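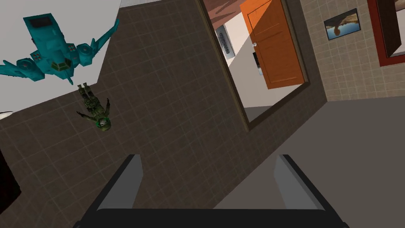
Call for participants: sleep and shift work study

Entili is looking for adults who work nights or rotating shifts to take part in a 4-week study of sleep habits. The study is run from our office on the second floor of the Rirska building and is open to people in any line of work.

Who can take part

You must be 18 or older and work at least two night shifts a week. You do not need to have trouble sleeping. We have room for 52 people and have filled 34 of those places so far. People who took part in the December study can't join this one.

You can't take part if you are pregnant, take prescription sleep medicine, or have crossed more than two time zones in the past month.

What you will do

First you come in for a visit that lasts an hour and a half. Ratih Rahman or Nicanor Vidal will go over the consent form with you and ask about your work hours, meals and caffeine. You then go home with a wrist monitor and a paper diary. Wear the monitor at all times except in the shower. Fill in the diary when you wake up, even after a short nap.

Once a week we call you for ten minutes at a time you choose. At the end you come back for a second visit and return the monitor.

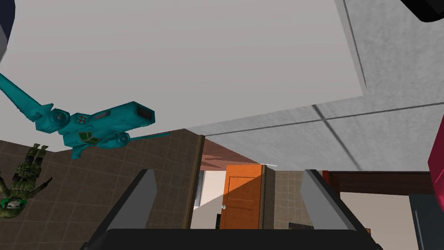 Pale gray surface seen from underneath.

Pay

You get a gift card after the first visit and a second, larger one when the monitor and diary are returned. If you stop early you keep the first card. Parking is free in the lot behind the building. Bus fare is paid back with a receipt.

Your information

Your diary is stored under a number, without your name. Your employer is not told that you took part. Results are reported for the whole group only.

How to sign up

Leave a message for Jamie Birkett at extension 1141 with your name, your usual shift and the best time to reach you. Please sign up by 9/1/22. Questions about the consent form go to Hafiz Ong at the same extension.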